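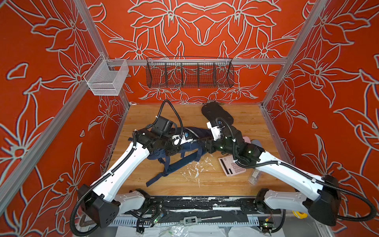 Figure 3. Navy blue backpack on a light wooden tabletop, with lily-patterned panels behind.

3.2 What people keep by the door

I went into the Davingate interviews thinking we'd talk about storage, and we mostly ended up talking about mornings. Of the 839 households that sent back the September survey, 335 said they had one fixed spot for bags and keys. The rest named a chair, a stair, or "wherever it lands" (my favourite answer, and a very common one). Mahnaz Taheri coded the open replies and I checked them over on a Sunday, arguing with her about whether a bannister is furniture. We settled on yes.

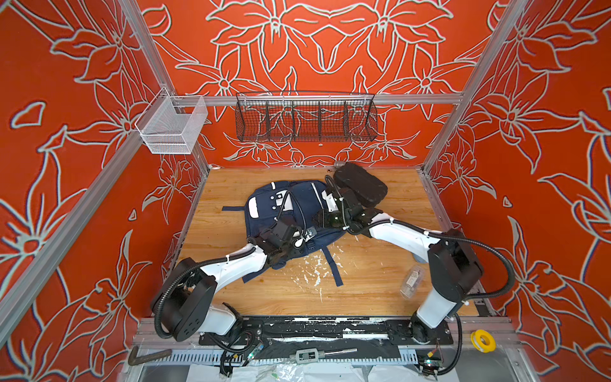
Figure 4. Five-compartment wire mesh basket hung from a crossbar.

Renters were the surprise for me. I'd expected them to avoid hooks and rails, what with bond money and landlords, but six of the people we visited had put something up anyway – usually over a door, where it wouldn't leave a mark. Keyvan Rezaei found much the same in his Besisberg flats, though his lot were younger and owned fewer coats.
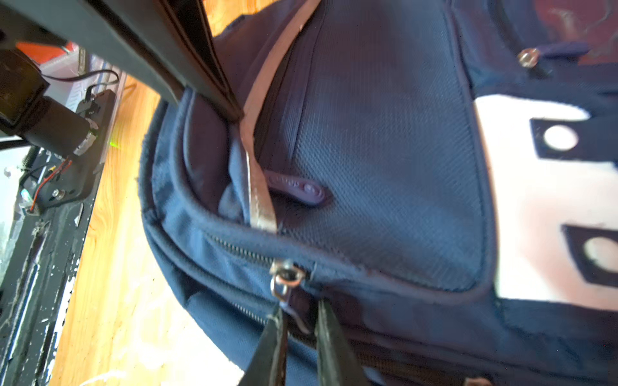 Kids' school gear was another matter. Parents told us it had a home on paper and hardly ever got there, and most had stopped nagging by second term. I come back to that in Section 4, along with the colour labels.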